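The small jobs club

214 shares | 17 comments

Half past four, October, raining. The Kirley robotics club is arguing about phone chargers.

Specifically, whether you should pick up the phone first or the cable first. Edem Acheampong says phone. Kevin Condori says cable, always cable, and can't believe this is a discussion. Between them is a grey arm called Julon, two joints short of what they wanted, bolted to a bench and doing nothing at all.

This is the club's second year. The first was line-followers and a sumo contest they lost badly. Then Detlef Teuber, who runs the thing and teaches physics the rest of the day, came back after the summer with a different idea. No more arenas. Household jobs. Fold a cloth, put a cup on a shelf, plug in a phone. The boring stuff, he told them. Half the room groaned.

They start with people, not motors. Every member goes home and does the job with a camera at head height, then does it again, and again. The clips come back and get pulled apart: which hand went where, when it stopped, when it changed its mind. The club has 1160 clips so far. Kevin has labelled more of them than anyone and will tell you so.
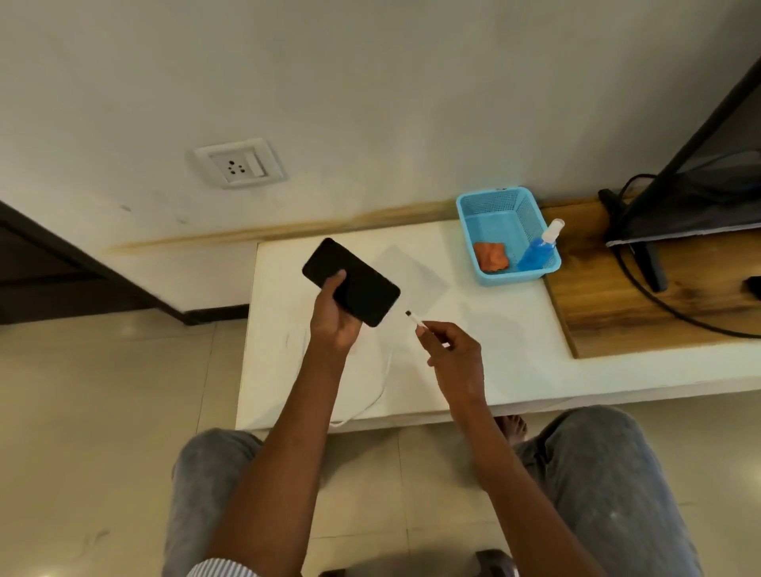 What comes out of all that watching is a list of steps, and the list is always longer than anyone guessed. Plugging in a phone was meant to be four. Find phone, find cable, line up, push. Edem's version now runs to 20 and she isn't finished -- there's a whole section on what the other hand is for.

"You don't notice you turn the phone," she says. "You bring it to the plug and the plug to it. Both. We'd only planned for one."

Which is a problem when your robot has one arm. Hence the clamp. Hence, too, the second arm now half built in a crate under the window, wrists from Faken, elbows from wherever Mattes Lenz could find them. Mattes is in the sixth form and does the hardware. He has a burn on his thumb and a spreadsheet of screws.

Money is tight, as you'd expect. The grant was 1160 pounds -- same number as the clips, which the younger ones find hilarious -- and most of it went on motors. Hildegard Kohlhase, the deputy head, found another 80 for cables and made them write her a proper letter first. It's pinned by the door. There are two spelling mistakes in it and she's circled both.

The target is the Jitpraphai Cup in spring. Teams get a kitchen worktop, a set of ordinary objects and a job they hear about on the morning. No practise runs. Teuber went to watch the last one and came home cheerful, mainly becuase everybody had struggled.

Back to the bench. Somebody has let Kevin have his way. Julon goes down for the cable, closes, lifts. Holds it. Moves across to the clamp, slowly, with a noise like a coffee grinder. Stops short. Thinks about it. Pushes, and the plug slides off the side of the phone.

Again. Off the other side.

Edem is writing on the back of her hand. The angle, she says, it's coming in flat. She wants the clips back up on the screen, the slow ones. Mattes wants to loosen the clamp. Kevin wants it noted that the cable part worked.

Teuber looks at the clock and says one more go, then bags.

They get 2.

17 comments | Share this story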